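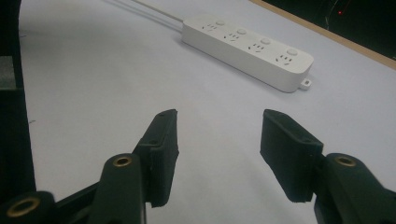

A four-socket power strip, one button per socket. Hand-held gripper, fingers open.

About Kirbridge

Can a machine do the chores yet? Short answer, some of them, on a good day. Long answer is pretty much what we do here.

Kirbridge is a small test shop. We try out robots and automation on ordinary jobs, at home and on the shop floor, and write up what they managed. Companies send us a machine before they sell it. Buyers come to us before they sign for one. Same tests either way, same report.

What we test

Boring stuff mostly. Pressing the right button on a power strip. Pushing a plug in all the way. Wiping a counter with things still on it. Folding towels. Sorting screws into bins, loading a parts tray, taping a box shut. The chore list is at 68 right now and we add to it every November, when customers get to vote.

Power strips get asked about a lot. Looks easy, a person does it without looking. For a machine it's a small button, close to other small buttons, on a light thing that slides when you push it. White strip on a white table is harder again. Plugs are worse. Cords are worse than plugs.

How we score

Each chore gets 20 tries. Full pass, pass with help, fail. "Help" means a person touched anything at all, even just nudging the table. We don't do best-of. If it dropped the cup on try three then it dropped the cup, it goes in the report.

We also time a person doing the same chore. Customers skip to that column first, so now its on page one.

Where things stand

Picking up solid objects and putting them down somewhere else: good. Good enough to pay for on some shop floors, if the parts show up the same way every time. Wiping: fair. Laundry: slow, and socks are still a mess. Anything with a cord, a bag or a tight lid: not yet, not without someone standing by. A whole kitchen cleanup start to finish, no. Ask again next year.

Our projects

Wultar is the home chores list, free to download, use it how you like.
Skiritz is the shop-floor version. Longer, pickier, paid.
Insaurralde is our archive of failed tries, 758 clips so far with notes on what went wrong. Probaly the most useful thing we have. Schools get it free.

Working with us

Standard test takes two weeks once the machine is set up. Bring your own spare parts please. Reports go to you first, you get ten days to correct facts (not scores). We take up to 2,000 pounds of equipment through the loading door, call ahead for anything heavier.

Booking form is on the Contact page. Tours by request, small groups, closed shoes.

Page updated March 2026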